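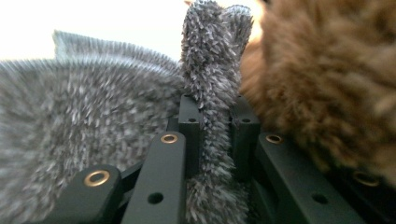 Washing shaggy throws: does anything keep the pile fluffy?

kubiakfan
9 September 2019
Bought two shaggy throws in August, one gray with pale tips and one brown. Revness swears its wool rinse keeps this stuff soft "for life." Anybody tried it? I'm not paying for a bottle of perfume again.

Cavport_Jen
I use it. Cold wash, low spin, hang over a rail. Mine still feels new after 9 washes.

dullspoon
Would it feel new without the rinse, though? Cold wash and low spin is probably doing all the work. Did you ever skip it?

Cavport_Jen
No, why would I skip it when it works?

dullspoon
That's my point. You can't know.

rosalind mahmoud
I did skip it. Same throw, half a year with, half a year without, and I couldn't feel a difference. What flattened mine was the dryer — one go on medium and the tips clumped up for good. A pet brush helped a little.

kubiakfan
A pet brush? Doesn't that pull the fibers out?

rosalind mahmoud
Some. Go with the pile and stop when the brush fills up.

Tam205
Disagree on the dryer. No heat, air only, with a couple of clean tennis balls. Womard's care page says the same.

dullspoon
Womard sells dryer balls.

Tam205
Tennis balls don't come from Womard, so who's making money on me?

kubiakfan
OK, skipping the rinse. Gray one goes in cold by itself tonight, brown one waits until I see how it dries.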